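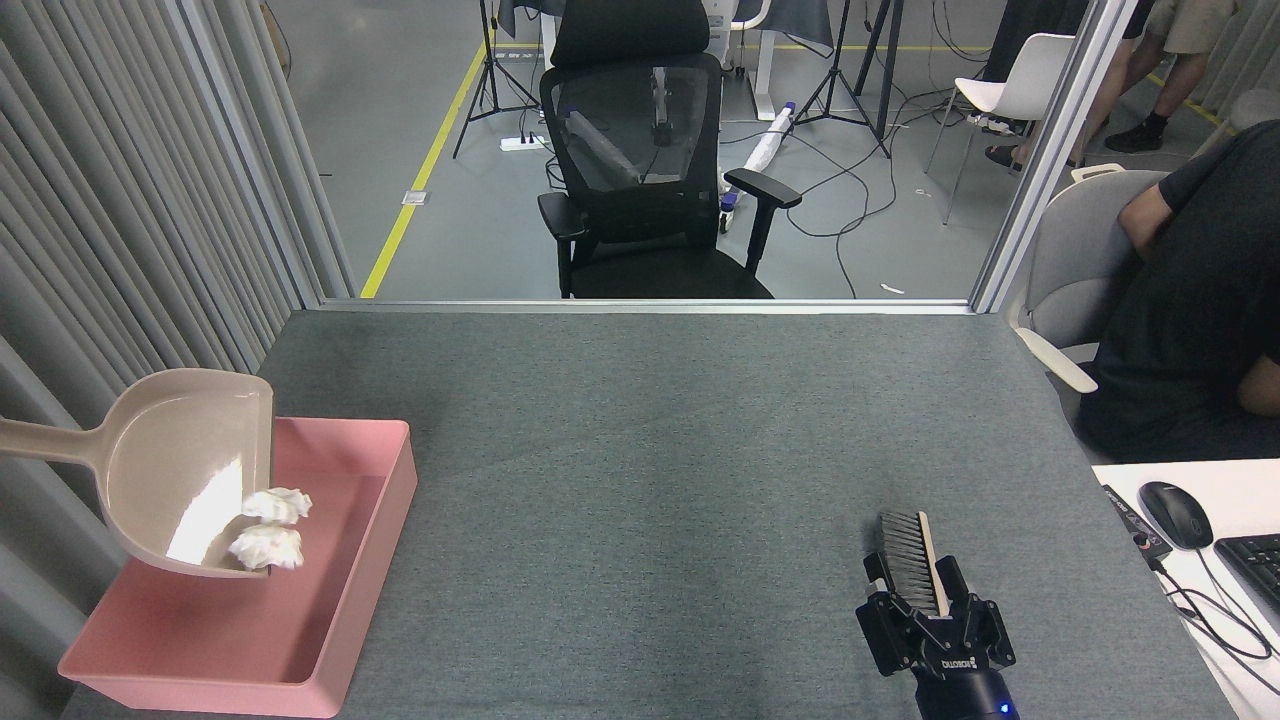

**Progress report, June**
Brarnora Repair and Reuse Program
Prepared for the Hirholm Fund by Maiara Arruda

The second grant period ended with the workshop open on its full schedule. We have spent most of the staffing line and less than planned on transport. Details are below, with the two items that need a decision from you.

## Repairs

Residents brought in 2319 items during the period. Small kitchen appliances were the largest group, followed by lamps and clothing. Printers remain the hardest to fix. Parts cost more than most owners want to pay, and we now tell people this at the desk before they leave a machine with us.

The sewing table was moved closer to the window in the spring. The sewing group asked for this in the last report and it has cut down on mistakes with dark thread.

## Training

We ran 12 evening classes at the Carrasco branch. Basic wiring filled up each time. The bicycle class did not, and we dropped the last session and moved its hours to a second wiring group. A total of 83 people finished a course and received a certificate. Two of them now work paid shifts at the front desk.

The handbook for new trainees has been rewritten. The old version was long and spent too many pages on forms. The new one starts with tool safety and how to write a repair ticket.

## Transport

The pickup route to Tredia started later than we wrote in the application. The van needed brake work and the first garage could not get the part. The route now runs every other week. Demand there is steady but low, and I would like to see it through the winter before we judge it.

## Budget

Spending on parts went over its line. Most of the overrun was a bulk order of fuses, cord and plugs that will last into next year. Transport is under by a larger amount, so the total is still within the grant.

## Decisions needed

1. Permission to move the unspent transport money to parts.
2. An extension of the Carrasco lease support through the end of the next period. The landlord wants an answer before the end of the summer.

Receipts and class lists are in the shared folder. The next report will include the results of the customer survey, which goes out after the summer break.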